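Kurach Wrestling Program Library
Frequently Asked Questions
Last updated September 2021

We get a lot of mail, and most of it is wonderful. We've pulled the questions that come up over and over onto one page. If yours isn't on it, write to us anyway! Kusum Rajput reads everything that lands in the inbox and she loves a weird one.

What is the Kurach Library?

A free online collection of professional wrestling programs, the kind you bought at the door of an armory or a high school gym for a dollar or two. We scan them, type up the cards, and put them where anybody can read them. We have 2,123 programs in hand right now and 1,910 of them are up on the site. The rest are in line for the scanner.

Why programs and not posters, tapes or magazines?

Posters are gorgeous and we'll happily look at yours, but a program tells you so much more about a night of wrestling. You get the lineup, the local ads, the fan club addresses, the rules of a battle royal as explained to people who had never seen one. You get a manager's "personal message to the fans," which is always a joy. Tapes and magazines already have great people looking after them.

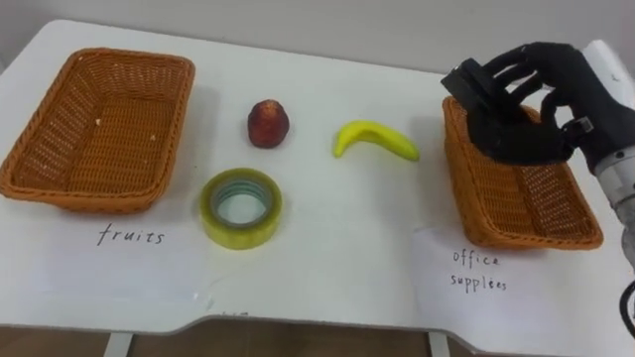 Which territories do you cover?

Anything in the United States and Canada up to the end of the eighties is fair game. Our strongest runs come from small outfits that ran a loop of five or six towns and closed within a few years. We're thin on the Northwest and very thin on the Maritimes, so if you have a box from either one, please get in touch. Lucha and Japanese programs are outside what we can type up well, and we would hate to do them badly.

The card in the program doesn't match the results I have. Who's right?

Probably both! Programs were printed days ahead, sometimes weeks, and cards changed all the time. Somebody missed a flight, somebody quit, somebody got a better offer two states over. We list the card exactly as printed and keep known changes in a separate note below it. If you have a newspaper clipping or a notebook that shows what really went on, send a copy and we'll add it with your name.

What about those rubber-stamped lineups?

These are my favorite thing in the whole collection. A lot of promoters printed one glossy program for the season and then tucked in a loose sheet, or stamped the middle page, with that night's matches. So two copies that look the same on the cover can be from completely different shows. Always check the middle before you tell us "you already have this one." We may not!

Do you want copies with writing on them?

Oh, yes please. We know collectors like them clean. We like them with winners circled, times scribbled in the margin and a furious "ROBBED!!" next to the main event. One fan in our Hapeta series wrote down the finish of every match for 19 shows in a row, and those pages are the only record we have for most of them. 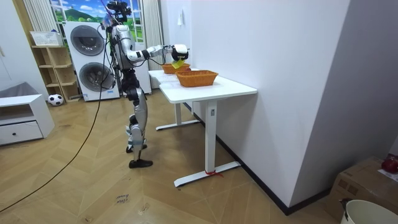
Small yellow item held over the farther basket.

How do I send in a donation?

Email first, so we can tell you which address to use. Keep the programs flat between two pieces of stiff cardboard, and leave the staples alone even if they're rusty. No tape on the paper, no sticky notes, no laminating. Put a sheet in the box with your name, how you'd like to be credited, and anything you remember about the shows. The memories are as welcome as the paper.

Can I just lend you my programs?

You can. Around a third of what we scan goes back to its owner. Loans get their own shelf and their own log, and we try to have them in the mail to you within six weeks. January is slow, so add a couple of weeks if you send something over the holidays.

I have a huge pile and no idea where to start. Help?

Start by splitting wrestling programs by promotion, and don't worry about dates yet. The promotion name is nearly always on the cover or in the fine print inside the back page, while the year can take real digging. Use as many boxes or bins as you have promotions, plus one for mysteries. Label them right away and keep it short. One handwritten word will do the job, like the "fruits" by the orange-tan basket up there, and you can get fancy later with years and towns. Then count the mysteries. If it's under twenty, mail me a list and I'll have a guess at each one for the sheer fun of it.

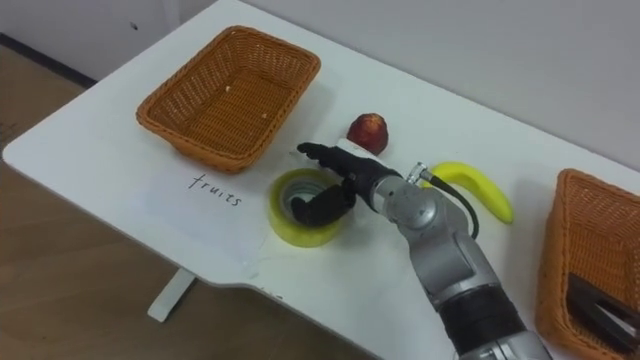 How do you date a program with no year on it?

Wrestlers move around, and that's the key. If three people on a card were only in the territory together for one spring, you've got your spring. After that we look at who holds the belts, what the ads say (a car dealer pushing next year's models is a gift), and which calendar dates line up with the promotion's regular night. Vivek Kashyap has built a big chart of who worked where and when, and he can sometimes get it down to a single evening. When we're guessing, the listing says so.

Are there interviews on the site too?

A few! We have 74 recordings with fans, ring announcers, referees and one very funny popcorn seller from the Ralance Auditorium. They run from ten minutes to well over two hours. The sound is rough on the early ones, so use headphones if you can.

Can I use your scans in my podcast, blog or book?

Go right ahead for blogs and podcasts, and please link to the listing. For a book, write to us so we can check with whoever lent the program. Lenders have been generous about it so far, and a few have dug out better copies once they heard somebody was writing about their hometown promotion. 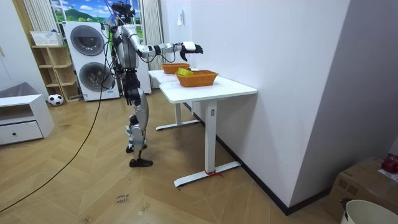 Arm extended above the nearer basket, cable trailing across the floor.

I think I spotted a mistake. Where do I report it?

Every listing has a "fix this" link at the bottom. Ring names are the usual trouble. There were at least four different masked men billed under the same name in one Wivness season, and I'm sure we have two of them swapped. Tell us how you know, even if the answer is "I was there and he was shorter."

Can I help type up cards?

We'd love that! You need a browser and some patience with blurry print. New typists get a batch of ten programs with the original spelling kept, typos and all, and Kusum checks the first batch with you. Pick a territory you don't know. You'll have a favorite tag team you'd never heard of by the second batch.

Do you buy programs or tell people what theirs are worth?

Neither one, sorry. Prices are a whole separate world and we'd steer you wrong. If you do decide to sell, scan the pages before they go and send us the files, middle page included.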